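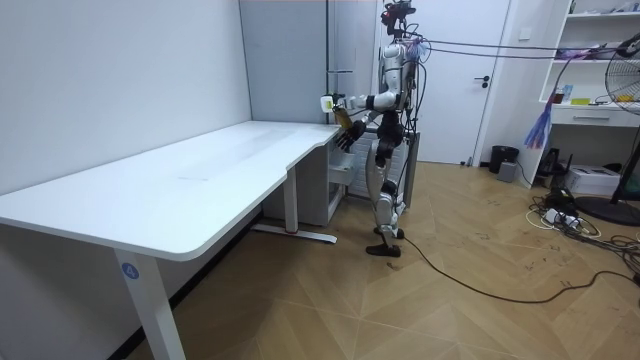

Wovow workplace assistant at the corner of an L-shaped desk, holding a white cup and a bottle.

Wovow Workplace Assistant
Supplied and supported in Australia by Skirkmont, Cairns

Overview

Wovow is an upright humanoid unit intended for light handling duties in offices, training rooms and shared staff areas. It works at standard desk and bench height and handles everyday objects such as cups, bottles, folders and small parcels. Skirkmont supplies the unit on a lease basis together with site assessment, installation, staff induction and scheduled servicing.

The unit is offered to organisations that wish to relieve administrative and facilities staff of repetitive fetching, clearing and resetting tasks. It is not offered as a replacement for reception, care or supervisory positions, and Skirkmont will decline an installation where the stated purpose is to remove such a position.

Typical duties

Clearing cups and bottles from desks at the close of a meeting
Setting out drinkware and stationery before a session
Moving light items between a desk and an adjacent bench
Returning items to a nominated shelf or tray

Duties are programmed by area. Each area is entered in the Fitstead scheduling software, which is included in the lease and may be administered by any staff member who has completed the induction. Tasks may be queued for a set time, for example 5.30 pm, or started from the desk panel.

Effect on staff roles

Clients should expect the pattern of work to change. Staff who formerly cleared rooms will spend part of that time checking the schedule, attending to items the unit has declined to pick up, and keeping the floor area in order. These duties should be written into position descriptions before commissioning. Skirkmont provides model wording on request.

Employees must be consulted before a unit is introduced. A consultation pack is issued with every quotation and includes a notice for display, a feedback form and a summary of the data the unit retains. Staff may ask for any desk to be excluded from the schedule, and exclusions take effect from the next queued task.

Experience at existing sites indicates that the first month is the most demanding. Supervisors should allow additional time for questions and should not reduce rostered hours during this period.

Specifications

Configuration: two arms, two legs, multi-fingered hands
Maximum load per hand: 300 g in standard mode
Connection: tethered, overhead or rear cable run
Clearance from walls and fixed furniture: 200 mm minimum
Induction group size: up to 20 persons
Software: Fitstead, single-site licence
Catalogue number: 689

Site requirements

A level, hard floor is required. Timber, vinyl and sealed concrete are suitable; loose rugs and deep-pile carpet are not. Desks should be stable and free of overhanging items along the working edge. Cable runs crossing a walkway must be covered, and a separate power outlet must be available for the unit. Hot liquids and open glassware containing liquid are outside the approved range of duties.

A stop control is fitted within reach of the work area at installation. All persons who regularly use the room must be shown its location, including cleaning contractors and relief staff.

Lease and servicing

The lease covers the unit, software, one induction session and routine servicing by Skirkmont technicians. Replacement hands and additional induction sessions are charged separately. Sites outside the Cairns region incur a travel charge, which is itemised in the quotation.

Enquiries

Requests for a site assessment should be made through the Skirkmont equipment desk, quoting the catalogue number and enclosing a floor plan of the proposed area. Assessments are booked in order of receipt.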